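Notebook, Jivmont job, 1/30/22

Right, writing this up while I still remember which bits annoyed me. We're on the household packing set now, the one where both hands work out of an open cardboard box on a bed. Plan was simple enough on paper: take soft things out, put soft things back, swap which hand does what, repeat until we've got plenty. The Ashworth people want "ordinary rooms", so ordinary rooms it is, with all the clutter left where it lives. I'm rather in favour of that, having spent most of last year on bare benches and then watching the policy fall over the moment it met a patterned tablecloth.

Total kept so far on this task is 213 episodes. I threw out 24 from this batch, which sounds like a lot, but I'd rather be fussy now than go hunting for bad ones later when the training loss looks funny. Most of the rejects were the same mistake: starting the pinch before the recording had properly begun, so the file opens with the thing already half in the jaws. My fault as much as anyone's. I've gone back to the old habit of holding still for a slow breath before I reach, and a slow breath again at the end. It feels daft and it works a treat.

The tissue pack is the awkward customer. It's big for these jaws, and the wrapping is slippery, and it's squashy enough that the harder you squeeze the more it wants to change shape on you. If you grab it near the middle it folds over. If you take it low down, near one end, it stays more or less straight but then the far end swings about and you have to steer it with your wrist. I like the low grip for teaching, to be fair, as there's a lot of useful correction in it – you can see the intention in the motion. But it does mean the top end is nearly always leaning towards whatever the other hand is up to, so you have to plan the pair of them together.
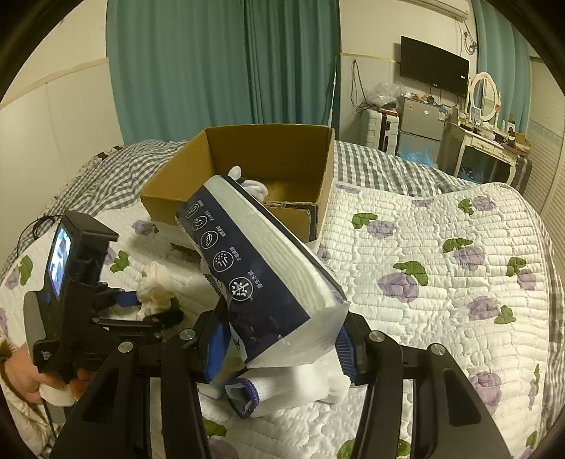 Gloves are much kinder. They'll go in from any angle and they don't mind being dropped. The trouble with them is labelling. Does a glove lying on the bedspread count as "out" or "not yet in"? I'd been writing both, depending on mood, and I only noticed when I read a page of my own notes back. From now on it's "out" if it's anywhere on the bed, full stop, and the direction of the task goes in the episode title. I'll need to fix the older ones by hand. 57 of them, sigh. A job for a rainy evening with the radio on.

Crumpled cloth: good variety, terrible repeatability! It never sits the same way twice, so I've stopped trying to reset it to a starting pose. I just pick it up, let it fall, and go from wherever it lands. Povell's guide says to reset everything between takes, but I think for cloth that's asking for trouble, as you end up teaching it one tidy crumple that doesn't exist in anybody's house. Happy to be argued with on this one. Leave a note in the margin if you disagree.

Things to sort out on the hardware side. The left unit wants its clock checked against the right one again; when I lined up the two tracks there was a small drift that grew over the long takes and hardly showed in the short ones. Keeping takes short hides it, but I'd prefer it gone. Cable management could be better as well. I've tried leading the cable round the back of me and I've tried leaving it loose, and loose is nicer on the wrist, so loose wins for now. Also the pads want a wipe every so often, they pick up fluff off the gloves and then the plastic skids.

Next go: same box, same things, but start with the box turned a quarter round so the low front isn't always facing me. I suspect we've been teaching it that boxes only open one way. Then 8 takes with the hands swapped, then upload the lot to the Futeck drive and see if the checker script finds anything I missed. Must remember to charge both units first – the right one was complaining by the time I packed up.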